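Search this site Search Menu

Figueiredo to Open Linen and Towel Service for Small Guesthouses in Drondadstead

New program offers shared laundering, repair and delivery to independent lodging owners

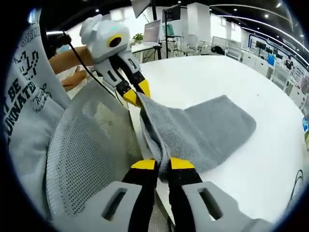

DRONDADSTEAD, May - Figueiredo, the textile care company, today announced the opening of a shared linen service for independent guesthouses, bed and breakfasts and small inns in Drondadstead and the surrounding towns. The service, named Plidovar, will supply, launder, repair and deliver bath towels, hand towels and bed linen under a single monthly agreement.

Large hotels have long been able to rent their linen by contract. Owners of smaller properties have generally had to buy their own stock and wash it on site, often in household machines that were never intended for daily commercial use. Plidovar has been designed for properties with 12 guest rooms or fewer, and there is no minimum weekly order.

"Our customers told us that laundry was the part of the business they would most like to hand over," said Arnout Kuipers, managing director of Figueiredo. "They did not want a contract written for a hotel ten times their size. They wanted clean towels at the door on the right morning, and a telephone number that somebody answers."

Under the agreement, each property is assigned 3 full sets of linen per bed. One set is in use, one is held in reserve at the property and one is at the laundry. Deliveries and collections take place on the same visit. Properties may choose 2 visits per week during the main season and may reduce to a single visit in the winter months without a change to the terms of the contract.

Towels are offered in white and in gray, in bath and hand sizes. Gray towels may be of particular interest to properties near the shore and to those that accept dogs, where white stock tends to be withdrawn early on account of staining.

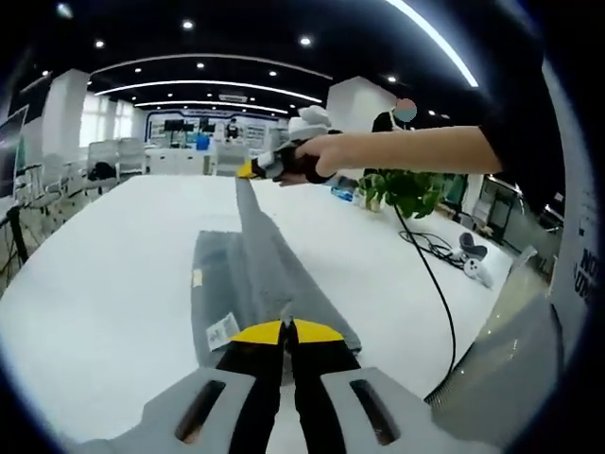

Items that are worn or torn are removed from circulation and assessed for repair. Hems and loops are restitched where the fabric is otherwise sound. Towels that can no longer be used by guests are cut down for cleaning cloths, which participating properties may request at no additional charge.

All washing and finishing will take place at the company's Skusora plant, on the eastern edge of Drondadstead. The plant has been refitted over the past year with new washing lines and a heat recovery system that uses warm waste water to preheat the incoming supply. Figueiredo expects the new service to create 4 permanent positions at the plant - two in finishing and repair, and two on the delivery routes.

"Skusora has handled work clothing for most of its history, and the team there knows fabric very well," Mr. Kuipers said. "Guest linen is a different kind of work, with a great deal more folding and a much shorter turnaround. We have taken our time over the preparations and are pleased with the standard the plant has reached."

Owners who already hold a good supply of their own linen may enroll on a wash-only basis. Their items will be marked on intake and returned to the same property. Owners who wish to move to rented stock at a later date may do so at the end of any calendar month.

Figueiredo will hold an open morning at the Skusora plant on Saturday, beginning at 9:30 a.m. Guesthouse owners and managers are invited to see the finishing hall, handle samples of the available linen and discuss delivery routes with staff. Registration is not required. Visitors are asked to wear closed shoes and to report to the front office on arrival. Parking is available beside the loading yard.

About Figueiredo

Figueiredo provides textile rental, laundering and repair to businesses in Drondadstead and neighboring districts. Its customers include restaurants, workshops, clinics and lodging operators.

Media inquiries may be directed to the Figueiredo press office in Drondadstead during regular business hours.

Related news

Figueiredo completes heat recovery work at Skusora plant
Restaurant linen: changes to summer delivery routes
Work clothing repair service extended to smaller firms
Apprentice positions open in finishing and repair

Last updated: May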